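衣物整理与收纳 课程讲义
第四讲 深色衣物的平铺、折叠与检查
Cadthorpe 家政技能课程 讲义修订:2022年9月22日

4.1 本讲范围
本讲讨论以床面作为操作台时深色衣物的处理,包括平铺、辨认正反面、对折、收拢和入柜。浅色衣物的污渍检查见第三讲,针织衫的折法见第六讲,本讲不再重复。课堂示范以黑色长款衣物和黑色牛仔裤为主。两者的共同困难在于面料反光弱,褶皱、接缝和附件的边界不易分辨,折叠时容易把内侧翻折的部分一并压入。

4.2 操作面的要求
操作面应大于衣物完全展开后的尺寸。标准练习台宽700毫米,只适合衬衫和短裤;长款衣物和长裤须在床面或拼接台面上操作。床面应铺平整的浅色床单,并在铺衣前抚平。浅色底与深色衣物之间的明度差可用来判断衣物外缘是否拉直:外缘呈连续的直线或缓弧时,说明该侧已基本展开;若边界出现突然的转折,应先检查此处是否有一层布料翻到了下面。
床垫过软时,按压点会下陷,衣物随之起皱。处理办法是减小按压力度,改用手掌侧面由内向外推平,不要用指尖拉拽。

4.3 长款衣物的平铺
步骤如下。
(1)先确定较窄的一端和较宽的一端。较窄的一端通常布料堆叠较多,应先固定,再向另一端展开。
(2)沿长边理直其中一侧,以此侧为基准边。基准边未理直之前,不处理另一侧。
(3)处理带扣件的一侧。扣件所在的布条常与下层重叠,须检查重叠宽度是否一致,扣件是否朝上。
(4)若有不同质地的拼接或装饰部分,单独抚平,避免硬物压在其上。蕾丝类、毛边类材料不得用力横拉。
(5)最后处理衣身中部的纵向折痕。浅而细的横向折痕一般为存放时形成,平铺阶段不必消除,留待熨烫。
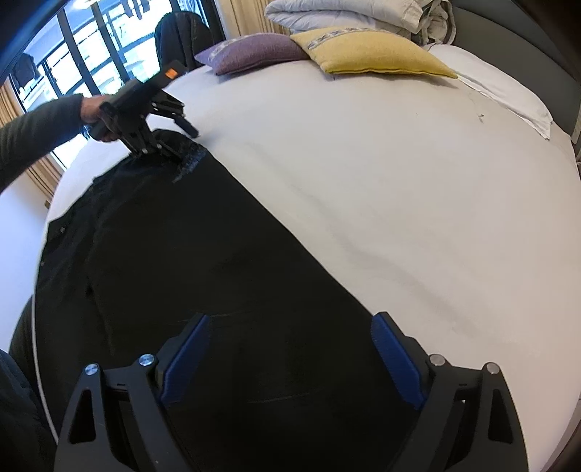 Pantelis Lambrakis 对第(2)步有不同意见:基准边应选带扣件的一侧,扣件间距固定,比空白的布边更容易判断是否对齐,先理空白边,后面往往还要返工。
按此意见,两种次序均可采用。扣件一侧布料平整时,以扣件一侧为基准较快;该侧起皱较多或有重叠时,仍建议先理直空白的长边,再将扣件一侧逐段归位。评分时只看平铺结果,不看次序。

4.4 面料重量与折叠次数
折叠次数取决于面料厚度和柜格深度。面料越厚,每增加一次对折,折叠处的外弧越大,成品越难保持方正。一条成人牛仔裤的重量按800克左右估算,纵向对折一次后,横向再折2次即可。继续折叠会使裤腰处明显高于裤脚处,叠放时向一侧倾斜。
长款薄料衣物可多折一次,但应避开扣件所在位置。扣件受压会在相邻布层上留下圆形压痕,深色面料尤其明显。

4.5 牛仔裤的辨认与定位
牛仔裤平铺时,先确认背面朝上还是正面朝上。可依据的特征有:后贴袋的尖形下端、袋边的对比色缝线、臀部的拼接缝、腰部的裤襻。黑色牛仔裤的布面特征少,缝线颜色较浅时,应以缝线作为主要参照。
铆钉通常位于袋角等受力处,质地较硬,折叠线应与其错开。印在布面上的文字属于表面印花,不宜长时间与另一层印花面对面叠压。裤腰边缘若有印字,折叠时同样应避开。
定位时以腰线为起点,沿裤身方向向裤脚抚平。若裤身斜放于床面,不必转正后再抚平,只需保持两条裤腿的外缘平行。手持或夹持边缘时,夹持点应落在单一方向的布边上,不要同时夹住铆钉和布料。 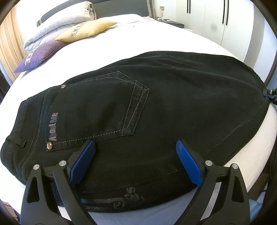 图4-2 黑色牛仔裤,背面朝上平铺,后贴袋带浅灰色双行缝线

4.6 牛仔裤的折叠
(1)以裆缝为中线纵向对折,使两个后贴袋位于外侧。
(2)将突出的裆部三角向内折入,使折后的外缘成直线。
(3)由裤脚向裤腰方向折起,裤脚边缘止于腰线以下60毫米处,不得与腰线齐平,否则腰部过厚。
(4)再次对折,检查四边。折口朝内,后袋一面朝上。
第(3)步留出的间距用于容纳裤腰自身的厚度。弹力面料可适当缩小间距,无弹力厚料则应保持。

4.7 入柜与标记
Kouris 式柜格为开放式,衣物平叠,折口一律朝外,便于整件取出。Burkley 式抽屉较深,衣物竖立排列,折口朝上。两种方式不得在同一格内混用。深色长裤单独成列,不与浅色织物直接接触,首次洗涤前的新裤尤应如此。
换季存放的深色衣物于每年二月取出检查一次,重新平铺,并更换折叠线的位置,防止原折线处褪色。

4.8 常见错误
基准边未理直即开始对折,成品两端宽度不一。
将下层翻折的布料误认为阴影,未予展开。
折叠线正压在铆钉或扣件上。
为消除存放折痕反复拉拽,致使布边变形。
竖立存放时折叠层数不足,衣物倒伏。

4.9 课后练习
各组取深色长款衣物和深色牛仔裤各一件,按4.3节和4.6节各完成一次,记录所选基准边及理由。练习单交至 Gorunbridge 教学点,迟交者在下一讲开始前补齐。下一讲内容为衬衫与带领衣物,请自备长袖衬衫一件,领口和袖口的纽扣保持解开。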